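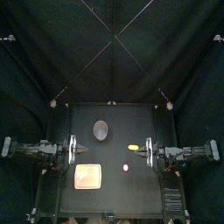
Search this site Enter keywords Go

Open day at the Purves works, Rultley

We got to Rultley a little after ten and parked in the field behind the chapel. The works has made sailcloth and tent canvas since the owner's grandfather bought the old dye house, and it opens to visitors one afternoon and one morning each August.

Agnes Crichton took our group of 17 through the weaving shed first. Ear defenders were handed out at the door. There are 26 looms, most of them bought second-hand from a mill at Tevine, and the oldest still runs on a belt. Upstairs is the cutting room, where Lawal Ibrahim showed how a ridge panel is marked up in chalk before the long shears come out. He let two of the children try a sewing palm – harder than it looks.

The proofing room was shut for repairs, so we missed the wax tanks. Tea and a scone cost £4.50 in the canteen. The shop sells offcuts by weight and I came home with enough for a log bag.

Entry is free but you need to book. The 43 bus stops at the gate.

Report by Gregor Mackay

Last updated: August
Contact us | © Rultley Local Visits Group | Back to top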